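4.2 Membership and meeting practice

The Endlow Secular Society had 163 paid members at the time of the study, and the Boltevthorpe Humanist Circle had 16. The two groups share a newsletter and a speakers' list but keep separate accounts. Members of both were sent the same questionnaire in July, by mail or by email according to the preference on file. Where a person belonged to both groups, the reply was counted once, under the group he or she named first.

Most respondents described themselves as former members of a church. A smaller number had been raised without religion, and these were on the whole younger and had joined more recently. Kravets found a similar pattern in her earlier work on the Hnatiuk reading circles, although her interviews were done in a city with a university and ours were not. In Endlow the largest employer is a cannery, and shift work shaped attendance more than belief did. Several members who came to the Thursday meeting only once a season still called it the main thing they belonged to.

The meetings follow a fixed order. A chair reads the notices, a speaker talks for up to forty minutes, and questions are taken from the floor. There is no opening statement of principles. One was used until the society moved out of the Wallik Hall, and a few older members would like to see it restored. Stasiv (interview 3) said that he missed "something to mark that we had started." Mykhailiuk, who chaired for four years, took the opposite view and said the reading had put off visitors who had just left a congregation and did not want another creed to stand up for.

4.3 Printed material

Both groups still print. The Endlow society produces a folded leaflet for new visitors, a program card for each season and a longer pamphlet on non-religious funerals. The Boltevthorpe circle prints only the program card. We collected every item we could find for the period of the study and sorted it by purpose: notice, argument, ceremony or appeal for money. Ceremony was the largest class by number of pages, mostly on account of the funeral pamphlet and its three revisions.

The wording of the funeral pamphlet changed over those revisions. The first version spends two pages explaining why a person might not want clergy present. The second cuts this to a paragraph. The third drops it and begins with the practical steps, such as whom to telephone and how long a crematorium slot lasts. Hutsuliak, who wrote all three, said that families had stopped asking for the reasons. We read the change as a sign that the society now expects its readers to have made up their minds before they pick the pamphlet up.

Appeals for money were short and plain. The hall fund was mentioned on each program card, always on the back, and the sum still needed was given without comment.

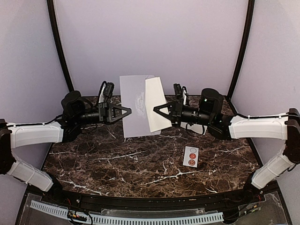
Figure 3. Papers on a dark brown marble-patterned tabletop, with two robot arms.

4.4 Ceremonies

Ceremonies were the main point of contact between the two groups and people outside them. The Endlow society has five members who will lead a funeral and two who will lead a wedding. Boltevthorpe has none and refers requests to Endlow. Fees are set by the member who leads the ceremony, and the society takes no share.

We asked celebrants to describe the last ceremony they had led. All of them began with the visit to the family and gave it more time than the event itself. Onyshchenko said the visit was where he learned whether there would be a quarrel over a hymn. In his account the usual outcome was that the hymn stayed in and was introduced as a song the dead person had liked. None of the celebrants had refused religious music outright, though one had declined to lead a prayer and had left a minute of silence in its place.

This flexibility was not shared by all members. In the written comments, 10 respondents objected to religious content of any kind at a ceremony led in the society's name. The objections came mainly from people who had never attended one. Celebrants knew of this view and did not argue with it at meetings. The society has no rule on the matter, and a motion to adopt one was put off twice during the period we studied.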